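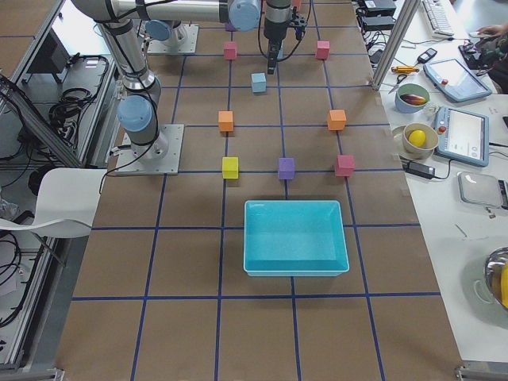

Figure 3. Worktable covered in brown paper and marked off in squares with dark blue tape.

4.2 Grid size and recall of location

Participants in the Prilunstead sample were asked to learn where small objects lay on a flat surface and to report the places later from memory. Earlier work by Unnithan and Sequeira used plain surfaces with no markings. Ruled surfaces such as the one in Figure 3 give people lines to refer to, and we expected them to change the kind of error people make more than the total number of errors.

A total of 53 adults completed both sessions, the first in April and the second one week later. Each person studied a layout for 100 seconds, turned away, and then marked the places on a printed sheet. Sheets were scored by Lurdes Sequeira and Vignesh Unnithan, who did not know which surface a person had studied. Where the two scores differed, the sheet was scored again by both.

People who studied a ruled surface tended to place objects in the right row but one square too far left or right. People who studied a plain surface drifted toward the middle of the sheet, and their errors were spread evenly in all directions. The same drift was reported in the Poduval study, although the delay there was much shorter.

Three participants said that they had named the squares to themselves, in the way one names squares on a chessboard. Their scores were left in the analysis. Removing them did not change the direction of any result, but the difference between surfaces in the second session became smaller. Age had no clear effect in either session. Scores for the tilted layouts are treated separately in Section 4.3.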